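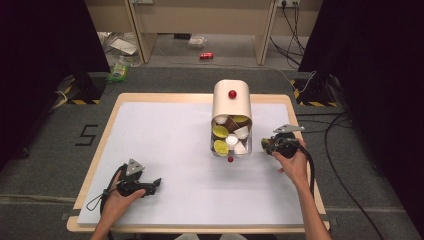

3.2 Storage of paper cups

Cups of two weights were kept in a closed store at Hinditz for 141 days. Rim stiffness was measured on 196 cups, each loaded once across the mouth until the wall folded. Cups from the outer rows of a carton folded at lower loads than those from the middle.

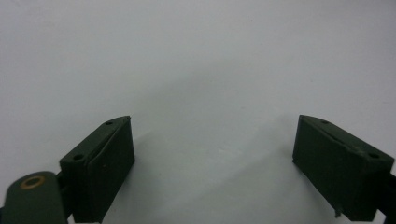

Figure 2. Two dark green gripper fingers, spread open.

Wenjie Xiong objects that the outer rows also take the pressure of the carton strap, and that damp air alone may not account for the loss. The straps were left on throughout, so the two effects cannot be parted with these data.

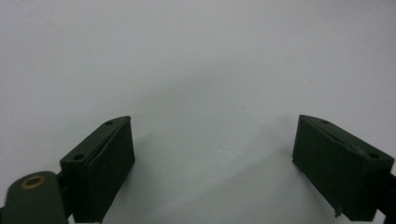
Does wall weight matter? Only in the outer rows, where the 300 g board kept more of its stiffness.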